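Nellano Ballot Information Project
Progress report to the Hernex Fund
Reporting date: 2019-12-01

Status
Work is on schedule except for item 3. Spending is within budget on all lines.

1. Candidate questionnaire
The questionnaire for the April township board election went to every candidate who had filed by the cutoff. Nine have returned it. Answers are published in full, with no editing beyond formatting. Two questions on road bonds were reworded after the Melnyk precinct chairs of both parties objected to the original text. Candidates who had already answered were sent the new wording and given the option to revise.

2. Printed voter guide
The first print run was 1000 copies. Some 700 have been distributed through the library, the township office and the commuter lot. The remainder is held for the second candidate forum. The precinct map on page 4 shows the old boundary between Melnyk and Druneo and will be corrected in the next run. An errata slip has been inserted in the undistributed copies.

3. Forums
The Nellano forum was held as planned. The Druneo forum has been moved because the hall was already booked for a zoning hearing. A new date is not confirmed. The grant agreement requires both forums to take place before early voting opens, and we expect to meet that condition.

4. Polling place information 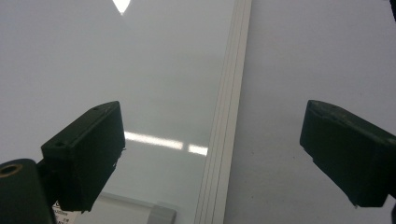
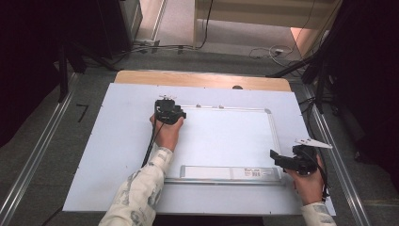

Signs for the 7 polling places are in draft. Permanent signs will carry the precinct number, hours and ID rules. Wait times change too often for print, so each site will also have a whiteboard with an aluminum frame, as in the second picture, set up landscape to fit two columns. Text size is to be tested at a distance before the layout is fixed. The county clerk must approve the wording of all posted material, and the draft goes to that office with the corrected precinct map.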